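How do I ask a mall or storefront landlord to host a group art show?

I paint, and five of us want to put up a show in April. The gallery in Kakemville is booked through summer, so we're looking at the old Nygård storefront on the ground floor of the shopping center. It has been vacant since fall. I called the leasing office and the woman there was friendly but asked for "a proposal," and I don't know what goes in one for something this small. We have 24 pieces, mostly on canvas, and one of us makes small ceramics.

Two things I need help with. What do they expect to see in writing? And is it normal that they want us to carry insurance? We got one quote for $409 for the month, which is more than we planned to spend on the whole thing.

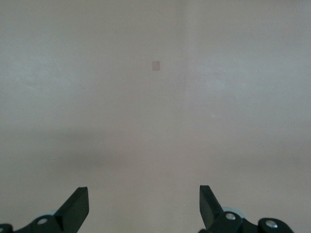

**Perihan Tuncer**
*Community member, show organizer*

I've put on several shows in retail space, so I'll take these in order.

The proposal can be one page. Give the dates you want including setup and takedown, the hours someone will be there, the number of artists, and how you plan to hang the work. Leasing offices worry most about holes in the walls. Say up front whether you want to use nails, a rail system or freestanding panels, and offer to patch and paint. Get the paint color from them in writing before you start. I once matched a beige by eye and had to redo a wall.

Yes, the insurance is normal. They want liability coverage with the mall named as an additional insured. But $409 sounds like a month-long policy. Ask for a special event policy that covers only the days you're open plus setup. Mine was $95 for a weekend with the same coverage limits. It won't cover the artwork itself, so tell your group that.

Also ask about:

- who pays for electricity
- whether you can sell on site, and if they take a percentage
- when the loading door is open (ours closed at 4 p.m. and we found out at 4:15)
- whether you can put a sign in the main corridor

The percentage can be negotiated. Our first offer was 20 and we settled on a flat fee of $424 — fine for us, but only because we sold enough. If your prices are low, take the percentage.

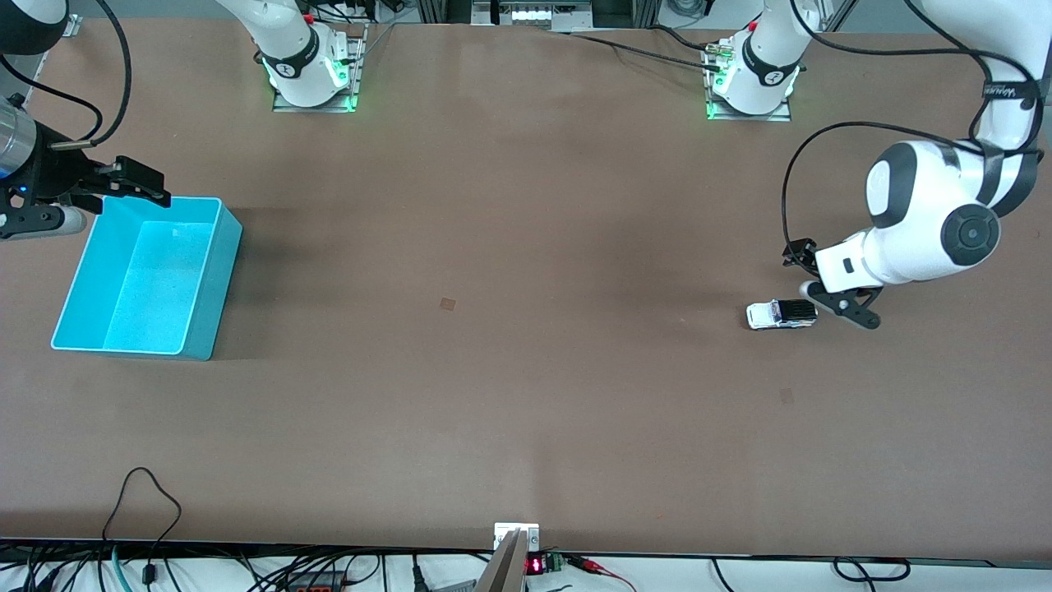
*Tabletop with a turquoise bin and a small white toy car.*

**Tonell**

Agree with most of that. I'd add foot traffic. Our mall told us to expect 2,000 people a day past the door and that may be true, but very few come in unless somebody is standing near the entrance. Make a schedule for that before you sign. Ceramics need a table well away from the door, strollers bump everything.

I'd skip the flat fee for a first show.

**Piltitix**

Just ask the manager in person, leasing never answered my emails. We didn't need insurance but that was a few years ago and a different town.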